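Notes on Hard Water in the Velilach District

2020-08-11

Residents who move to Velilach from the coast often remark on the white film that forms on their taps and kettles. The cause is hard water. The supply drawn from the Tambunan springs passes through limestone before it reaches the treatment works, and it carries a good deal of calcium with it.

Hard water is safe to drink. It does, however, affect daily household work. Soap lathers poorly, towels become stiff, and heating elements collect scale. In June I began keeping a record of my own practice, and the following measures have proved satisfactory.

Kettles should be filled with 100 milliliters of white vinegar and 10 parts of water, left overnight, and rinsed twice — a third rinse is advisable if any smell remains. Shower heads may be soaked in the same mixture. Laundry powder should be measured according to the hard water line on the package.

Bar soap requires separate mention. It leaves a gray curd in hard water, and a bar that stands in a puddle softens quickly. A dish with drainage slots is therefore preferred, and it should be rinsed weekly.
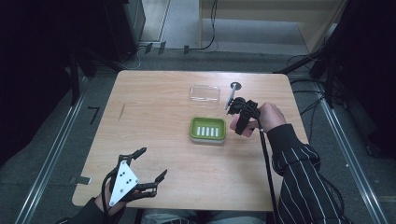 Lime green soap dish with a slotted tray.

A further entry will consider filter jugs, including the model sold in Prornport.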